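Old Dell, empty socket

I love the inside of an old office computer. The new ones are all glass panels and colored lights, but a retired Dell tower from some accounting department is built like a good toolbox, and I'd happily take the lid off one every night of the week. This summer I finally got one worth bragging about. It came from the surplus sale in Walton back in June, and I've been calling it Plollon ever since (my machines all get silly names, sorry). 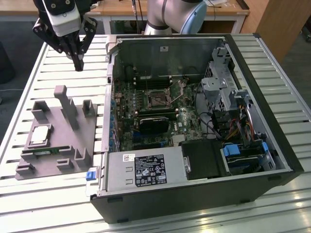 Dell cases of this kind spoil you. The side comes off, you lay the whole thing down flat, and suddenly everything is within reach and you can read the board like a street map. The blue bits are my favorite part — blue clips down the expansion slots, blue latches on the drive bay, a blue release tab sticking out at the bottom. Once you know to look for that color you hardly need the manual! The socket is sitting empty there with its lever, and the processor is parked off to the side in a gray 3D-printed holder along with a stick of memory. I can't recommend a holder like that enough. I used to put chips on a folded dish towel, and I still feel a little ill thinking about it.

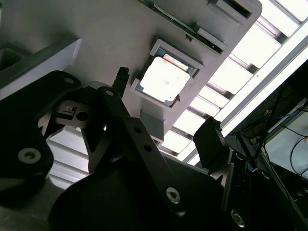

Posted 2021-08-07 by Evwood
Filed under: Old Computers, Workbench

So, processors. Look for the marked corner before you do anything else. There's a small triangle on the chip and a matching one at the socket, and those two have to agree. I check it 3 times, out loud, like a pilot. Then look again at the sides and only ever hold the thing by its edges. Finger grease on the contacts is a miserable way to lose an evening.

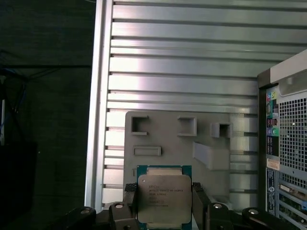

Xeon E5, held by the edges. The small print is beyond me.

I have such a soft spot for these chips. They cost a fortune when they were new and now they turn up in surplus bins for the price of lunch, and they'll still chew through a big photo library without complaint. Mine has 3,935 scanned slides waiting for it, all from the Sombatkul boxes I wrote about last winter, so it won't be bored.

Putting one in is the best part of any build. Lever up, clamp folded back, and then you bring the chip over the socket and lower it straight down.
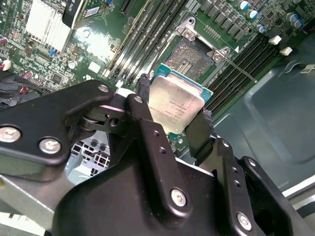
No pushing, no wiggling, no sliding it around to find the spot. If it's lined up it just settles, and if it doesn't settle you lift it off and start over. Then the clamp comes down and the lever goes back under its hook with that horrible creak — the first time I heard it I was sure I'd broken a 200 dollar board. It's supposed to sound like that!

Next up is memory, and then I want to clean up the power cables, which on this model run down in one fat bundle of yellow, red and black. I've got a bag of Velcro ties ready to go.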